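# How to get a petition debated by Omberg District Council

A petition to Omberg District Council can end up in one of three places. Small ones get a written reply from an officer. Middling ones go to the scrutiny panel. The largest go to a meeting of the full council, where the lead petitioner speaks and councillors have to debate the subject in public. This page covers the third kind.

The threshold for a full council debate is 2,551 valid signatures. The odd number comes from a fixed share of the electoral roll, and it is recalculated when the roll changes, so check the figure on the council's petitions page before you start. The figure that applies is the one in force on the day your petition is registered, and it won't move on you halfway through.

Most of what follows was learned on the Firnwood petition against moving the area office out of Viltness. We got the debate at the second attempt.

## Check that the council can deal with it

The council will refuse a petition on something it has no power over. Bus fares, hospital services, school places and main road speed limits are all handled by other bodies. It will also refuse:

- planning and licensing applications that are still open, which have their own comment process
- complaints about a named member of staff
- anything that was debated on a petition in the past year
- anything before a court or a tribunal

A petition about how a councillor has behaved will be passed to the monitoring officer and treated as a complaint. You will not get a debate out of it. If your real concern is a decision that the councillor took, petition about the decision.

If you aren't sure who is responsible, email democratic services and ask before you print anything. They replied to us the same afternoon.

## Write the wording

The wording has to say what you want the council to do. It is the only part that everybody signs, and it can't be altered once the first signature is on it.

Our first version read: "We are unhappy about the plans for the Viltness office and the lack of consultation." It was accepted for signatures but when it came to the debate stage we were told there was no request in it for members to vote on. The second version read: "We ask Omberg District Council to keep a staffed public counter in Viltness and to publish the costs of any alternative before a decision is taken." Members could support that or vote it down.

Keep to one or two sentences. Leave out the background, which you can put in a leaflet. Don't use the names of officers or councillors. If you have two requests, make sure that people who agree with the first will also agree with the second, or some will walk away without signing.

## Register it

Send the wording to democratic services with the name and address of the lead petitioner and the name of a deputy. The lead petitioner must live, work or study in the district. The deputy is optional on the form, but fill it in. Only those two people can speak at the meeting, and if the lead is ill and there is no deputy then the petition is presented without a speech.

The council has 10 working days to accept or refuse. If it refuses, it must give the reason in writing, and you can ask for the decision to be looked at again by the scrutiny panel. A refusal over wording is usually quicker to fix by changing the wording.

Once accepted, you will be given a reference. Put it on every sheet.

## Set up the signature sheets

You may collect on paper, online through the council's own page, or both. Signatures from other petition websites are not counted towards the threshold in Omberg, however many there are. Several hundred people had signed one of those for us before we read the rules, and we had to go back and ask them to do it again.

Each paper sheet needs:

1. The full wording at the top, exactly as registered.
2. The reference.
3. Columns for printed name, address with postcode, signature and date.
4. A line saying what will happen to people's details.

The wording must be on every sheet, on the same side as the signatures. A sheet that has only the title is thrown out along with everyone on it. Number the sheets in the corner before they go out and write down who has which.

Print the rows wider than you think you need. People sign standing up, often in poor light, and a cramped address that can't be read is a lost signature.

## Collect

Doorsteps worked best for us, in the early evening between five and seven. A table outside the shops brought in a lot of people from outside the district, which is fine as long as they work or study here, but you need to ask. Add their work or college address in the address column in place of the home one. If they put the home address, the checker has no way of knowing that they qualify.

The rest came from sheets left on counters. Ask first, collect them every week, and replace them before they are full. Sheets that have been left for a month tend to come back with coffee on them or don't come back at all.

Some points that caught us out:

- Each person signs for themselves. One person may not sign for the household.
- Ditto marks under the address are not accepted.
- There is no lower age limit in the Omberg scheme, but some other councils have one.
- A person who signs on paper and online is counted once.
- Pencil is not accepted.

Parish council premises can be used for collecting in Firnwood, but you should write to the clerk beforehand. The Tesfamariam Hall lets any group put a table in the entrance without charge so long as there is no other booking.

Keep a running total, and make it of valid signatures only. Go through each sheet as it comes in and put a light mark against anything doubtful. We lost 77 signatures at the council's check, nearly all for missing postcodes or for addresses over the district boundary. We had expected that and had carried on collecting after we passed the threshold. Go on for at least another fortnight if you can.

## Hand it in

Deliver the paper sheets in person and get a dated receipt. Copy or scan everything first. The originals are not returned.

The check of signatures is done by democratic services. If you fall short, you are told by how many and may carry on collecting, provided the petition is still inside its closing date. It can only be topped up once.

When the number has been confirmed, the petition goes on the agenda for the next ordinary meeting of the full council. The agenda closes well ahead of the meeting, and there is no ordinary meeting in August, so a petition handed in during July will be heard in September at the earliest. The budget meeting and the annual meeting do not take petitions.

## Before the meeting

The officers write a short report on your petition, and it is published with the agenda. Read it as soon as it comes out. If there is a factual mistake, write to the author of the report and copy in your ward councillors. Ours had the wrong opening hours for the Viltness counter, and a corrected page was put round.

Write to every ward councillor in the area that is affected, whatever their party. Ask each of them two things: whether they will support the request, and whether they would propose it as a motion. Without a proposer the debate will take place but there may be nothing to vote on at the end of it, and the petition is simply "noted".

Keep these letters to one side of paper. Send the same facts to everyone.

## At the meeting

Arrive early and tell the officer at the door that you are the lead petitioner. You will be shown where to sit. The chair calls you when the item is reached, and you read the wording and give your speech. There is a time limit, printed in the agenda notes, and the microphone is turned off when it runs out. Practise aloud with a clock.

Start with the request, then give your strongest two reasons. Councillors may ask you questions afterwards. If you don't know an answer, say so and offer to send it on.

You can't speak again once the debate has begun. People in the public seats can't speak either, and the chair can have the seats cleared if there is shouting.

The council can then do one of the following:

- agree to the request
- refuse it, giving reasons
- refer it to the cabinet or a panel with a recommendation
- note it and take no action

If the decision belongs to the cabinet, as ours did, full council can only recommend. Find out the date of the cabinet meeting before you leave the building.

## Afterwards

The outcome is sent to the lead petitioner in writing and published on the petitions page. Check it against your own notes. If something was promised in the debate but left out of the letter, ask for it to be recorded in the minutes, and do this before the next meeting, when the minutes are approved.

Let the people who signed know what happened. You can't use the addresses from the sheets for this, as they were given for the petition only. We put a notice in the parish newsletter and another on the board at the Tesfamariam Hall.

If you think the scheme wasn't followed, you can ask the scrutiny panel to review how the petition was handled. It looks at the process and will not reopen the decision. Requests go to democratic services at the main Omberg office, with the petition reference in the subject line.

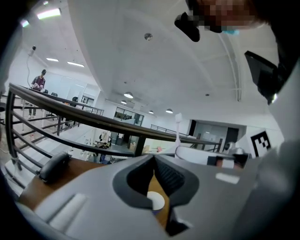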